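Off the shelf: what we've been reading in February

Our non-fiction group has finished The Prillen Inquiry, and I can't remember the last time a book kept us talking past closing. Nimal Pramanik's account of how one mid-sized town handed its policing over to a patchwork of contractors, advisory panels and well-meaning amateurs is 126 pages of the clearest political writing I've come across in ages. It's short! You could read it on the train to Clamgate and back and still have time for the endnotes (please do read the endnotes, there's a whole second argument going on in there).

For anyone who missed the first session, Prillen is the town, and the inquiry is the one that was held after the town hall was shut for 13 nights under an emergency order. Pramanik grew up a few streets away. He doesn't pretend to be neutral about it, and he says so in the first paragraph, but he's scrupulous about letting people he disagrees with speak at length. The chapter on the former deputy mayor is a marvel. I went in certain I'd dislike the woman, and by the end I was arguing her side over the biscuits.

What I loved most is how he handles fear. Plenty of current affairs books have a thesis about public safety and then go looking for frightening stories to hang on it. Pramanik goes the other way round and starts with the paperwork: minutes, rosters, a rather dull memo about street lighting that ends up mattering enormously. He spoke to more than 40 residents, and quite a few of them had never been asked for their view by anyone. One man had kept every notice that came through his door in a biscuit tin, in order, and the whole of chapter five is built on that tin.

It isn't perfect. The middle section on national legislation drags, and a few of us found the comparison with Tirnamstead a stretch. Tirnamstead is a port with three times the people and a completely different history, and I would have liked him either to do it properly or leave it out. There was also a lively disagreement about the last chapter, where he recommends winding up the local powers altogether. Half the room thought he'd earned it and the other half wanted to throw the book across the room. A good sign, I reckon.

If you enjoy it, try Weerakoon's essays next, the collection with the green cover. They cover some of the same ground but in a much angrier key, and there's a terrific piece in there on who gets to be called a moderate. The two books quarrel with each other beautifully, and I'd happily run a joint session if there's interest. We have both at the front desk, plus the large print edition of the Pramanik, and the audiobook is on the app with no waiting list at the moment. He reads it himself, a bit fast, but you get used to it.

Next month we're on to memoir, and the vote was close. The title will be up on the noticeboard once the copies arrive. As always you're welcome even if you've only read the first chapter, or only read the reviews, or have come for the argument. We start at 6.30 pm and the side door stays open until seven. Bring a favourite passage if you have one. Mine is on page 59, the bit where the clerk reads the order aloud to an empty chamber, and I'll be reading it to anyone who stands still long enough. 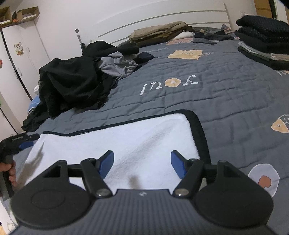
Ruwan Saha writes: I'd stick up for the Tirnamstead chapter. Yes, it's a bigger place, but the wording of the two orders is nearly identical and I don't think he could have shown that any other way. Agree about the legislation section, I skipped most of it. Put me down for the joint session with the Weerakoon please, and could we have it on an evening when the upstairs room is free?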